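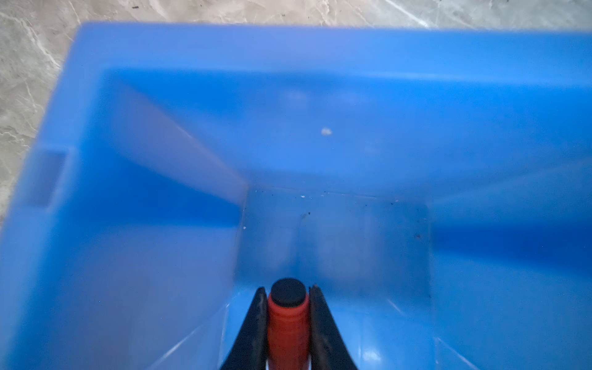 The blue bin, from the wrist.

Otakar Urban had written the bench rules at Jiklow himself, back when there were only 9 of them and they fit on a card you could keep in your shirt pocket. Now they ran to a binder, and he loved that binder the way some people love an old dog, torn corners and all.

"Rule four," he told the new girl from Zimora, who had come over in April and still said good morning to everybody (he hoped she'd never stop). "Look in the bin before you start. All the way down, into the corners."

She bent over the picture and looked for a good long while. "There's specks on the bottom," she said. "And a white one up on the wall."

"So what do we do?"

"Write it down, wipe it out, and then look again."
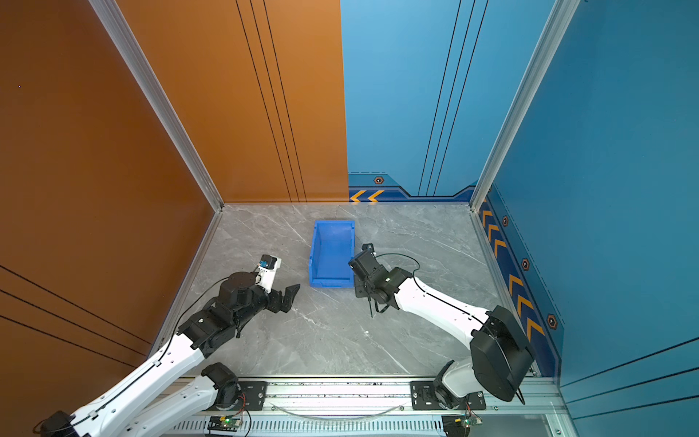
He was so pleased that he forgot to be stern about it. Two arms sharing one bin meant two chances to be careless, he liked to say, and old Quách, who had taught him the trade, used to make him walk all the way around a cell before he'd let him lay a finger on the start button – every single time, even after lunch, even when the walk was only to fetch a pencil.

"Did you mind it?" she asked.

"Oh, terribly! I minded it for 119 shifts. I kept a tally inside my locker door."

She laughed and turned to a clean page in the log, and wrote her line in small, round letters. Otakar read it over her shoulder, borrowed the pen, and put his initials beside hers.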